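Research > Working Papers > Household Storage > Open Baskets
Filed under: Sorting and Storage, Methods
Last updated: Jan 22, 2023

3. Layout and Materials

3.1 Work surface and baskets

All sorting was carried out on a rectangular wooden tabletop with a pale planked surface. The same surface was used for every layout so that differences in background color would not enter the comparison. Positions were set relative to the far side of the table, and the near part was kept for items awaiting placement.

Four small plastic baskets formed the storage row. In the standard order the row ran blue, red, black, green. The baskets have slotted sides and are open at the top. They were placed side by side, touching or nearly touching, so that the row could be treated as one divided container. Earlier work at Ukberg had used wider spacing, and Robichaud argued that gaps between baskets introduce a separate kind of error, in which an item comes to rest between two containers and cannot be assigned to either. Closing the row removes most of this category but raises the chance that a long item will lie across two rims.

Basket color served only as a location label. It did not indicate the color of the contents, and no item was assigned to a basket by matching. Green items in the red basket are therefore a valid placement under the protocol, and were scored as such. This point caused some difficulty in the March pilot, where the written instructions used the word "match" and had to be revised.

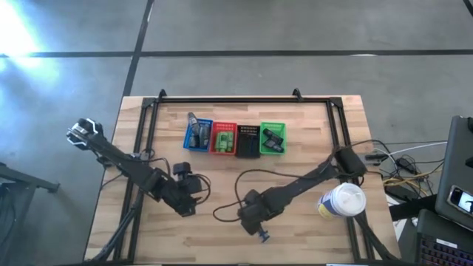
Contents were grouped by form. Upright containers, such as bottles with a nozzle top, made up one group; small blocky pieces made up a second; flat rectangular pieces made up a third. The remaining basket was held open for items that did not fit a group at the time of placement. Its use was recorded separately in the Trunero log, because a high rate of use suggests that the groups are badly defined and says little about the sorting itself.

3.2 Treatment of oversized items

An item was classed as oversized if it could not lie flat inside a basket. Three outcomes were recorded for such items: leaning, in which the item stands in the basket with its upper end above the rim; bridging, in which it rests on more than one basket; and outside, in which it stays on the table. Leaning was accepted as a correct placement provided the base of the item was within the walls. Bridging was scored as an error regardless of which baskets were involved.

Flexible items were handled under a separate rule. A hose has no fixed length in the sense needed for the test above, and its free end may spring back after release. The rule adopted follows Dufour: the item is scored by the position of its heaviest part, and the free end is ignored unless it touches a second basket. Where a rigid piece is joined to a hose, the two are scored as one item. Where the join cannot be confirmed from the record, they are scored as 2 items and the entry is marked for review. Figure 3 shows the standard row with both a rigid long item and a flexible one on the surface.
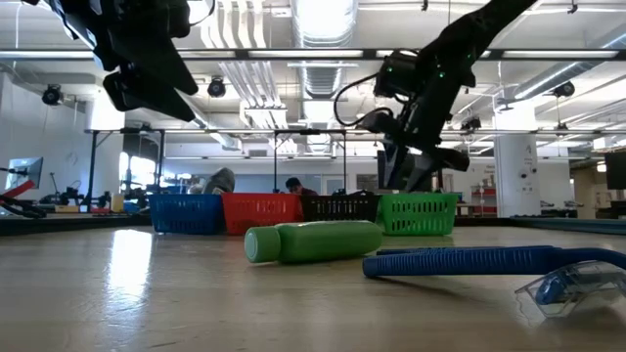 Domestic Storage and Handling Group, Istside

Figure 3. Standard basket order with a green bottle on its side and a blue corrugated hose on the table in front of the row. A transparent piece is at the right end of the hose.

3.3 Records retained for analysis

The full set contained 710 placement records. Ten were removed because the starting position of the item had not been entered, leaving 700 for analysis. Of these, 399 concerned rigid items. The rest concerned flexible or jointed items and were analyzed under the rule in Section 3.2.

Each retained record gives the item, its group, the intended basket, the final position and the outcome code. Orientation before placement was coded as upright, on its side, or other. For bottles lying on their side, the direction of the cap was also entered, as the Doucette coding sheet treats cap-left and cap-right as separate starting states. Outcome codes were assigned without reference to the time taken, and placement times are reported in Section 4.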